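Spent my Saturday at the Starkham open day, finally! I've been meaning to go ever since Guilan Fan told me about it back in March, and I'm so glad I got out of bed for it. Thread of what I saw, in no real order.

First stop was coffee in the lobby (fine, a little weak) and then straight upstairs to the robot arm demos. I figured we'd be stuck behind a rope at the far end of a hall. Nope, they take you up in small groups and you can ask whatever you want.

The table I liked best was all tabletop stuff. White cloth, small bowl, a little brown ring about like a mini doughnut, and the arm reaching down with its fingertips right in the hole. I could have stayed there all day. 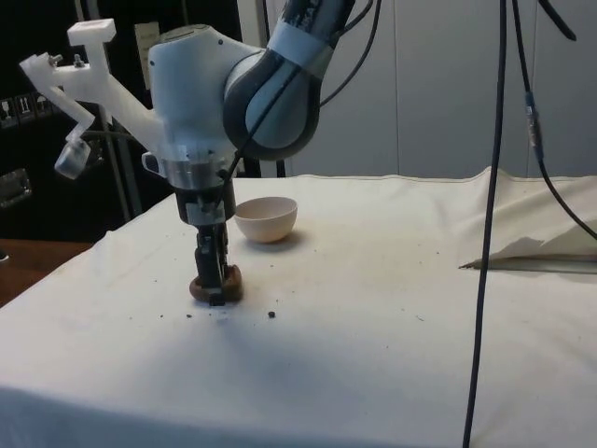 Jianhua Cao: Did they say how much of it is programmed ahead of time? I went to one of these a few years back and every single move was scripted.

I asked that too! Adhiambo Urio was running our group and she said the small stuff on that table is learned from people steering the arm by hand. They had more than 300 recorded tries to work from. She was very upfront that it still misses plenty - which I liked hearing, after all the shiny promo videos.

She also talked a lot about grippers. Two fingers sounds so basic, right? But she said they tried a fancier hand over the winter and spent most of their time fixing it, so back they went.
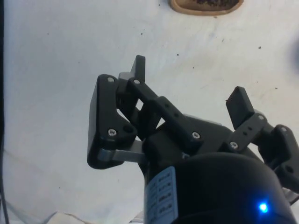 And the two-finger kind is cheap to repair, which matters a lot when you run it all week. She said a swap takes her 30 minutes if she can find the right screwdriver (big if, apparently).

Somebody's kid asked if it could make pancakes. Adhiambo said "not yet" with a totally straight face and now I think they're going to try it.

My favorite part to watch was anything to do with the scoop and the crumbly stuff. I do this at home every morning with coffee and never think about it, but tipping little bits into a bowl is hard! They go everywhere. I go everywhere with them, to be fair.
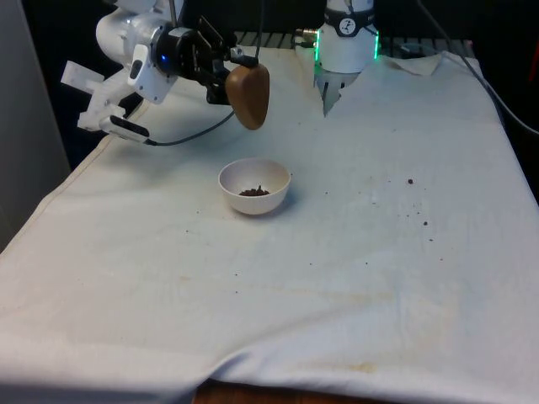 Wooden piece in the gripper, bowl underneath, crumbs on the cloth. Starkham open day, 4/23/22

Practical stuff for anyone thinking of going next time: it's free, parking is behind the building, and the afternoon groups fill up fast. Take the stairs, the elevator line was silly. Shengli Tan, you'd love it, I'm dragging you along in the fall.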